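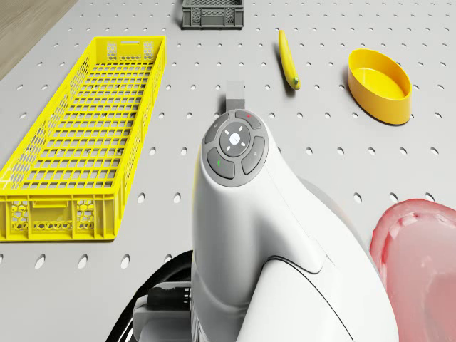

White arm over the pegboard, wooden floor behind.

Allotment water: where we've got to

Quick one as I'm off out in ten minutes. The trough at the Clanstead end is back on. Pressure is poor but it is running. The two troughs by the Plarkeck lane gate are still off and will stay off until the new stopcock is in, so if you're on that side it's cans from the top for now. Sorry. I know it's a trek, I'm on that side too.

The bill. Came on 3/26/12 and it isn't nice. £425 for the half year, against a good deal less last time. Part of it is the leak under the main path, which had been going all winter by the look of the mud. Shufen Xie rang the water people twice and got an allowance form out of them, now filled in and posted. If they knock anything off it goes straight back in the pot and I'll put it in the next newsletter.

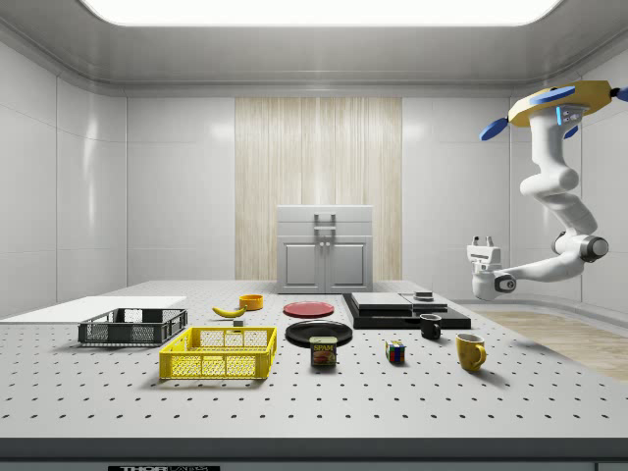 Meantime rents stay as they are until the autumn. All 34 plots have been billed the same, no extra for water. Please pay by the end of May. Cheque or cash in an envelope with your plot number on the FRONT. Three came in last year with nothing written on at all and I still don't know who one of them was.

Hosepipes. Same rule as before, by hand only, no sprinklers, no leaving it running in the bean trench while you go for your dinner. Somebody did. If the trough is low let it fill before you dip again, the ballcock sticks if it's bashed about. And please don't rinse pots in there. Or boots.

Butts. Ximeng Liao has found a man at Givport selling off old juice barrels, food safe, blue, lids included. Collect only. He wants a few pounds each and will do a better price if we take a van load. Names to Ximeng please, not me, I will loose the bit of paper. You'll need to sort your own tap and stand. A shed roof even of modest size will fill one in a wet week, and we get plenty of those, just never in June.

Bigger tank. This came up again at the meeting. A 2000 litre one behind the container, fed off the container roof. Most people in favour, a few worried about how it'd look from the road. Needs a level base first and we haven't got the slabs. If anyone is lifting a patio give me a shout before it goes to the tip.

Mulch is still in the heap by the gate, help yourselfs, but shut the gate after. It does more for dry soil than any amount of carrying cans.

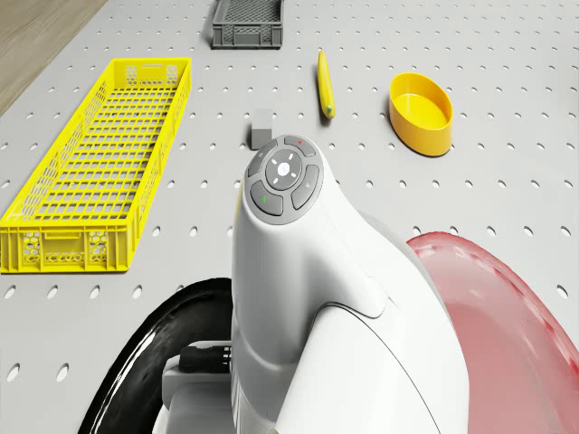 Filed under: Plots and Sheds

Waiting list is open again. Jia has the book now so ring her if you've a friend who's keen. Half plots only at the moment.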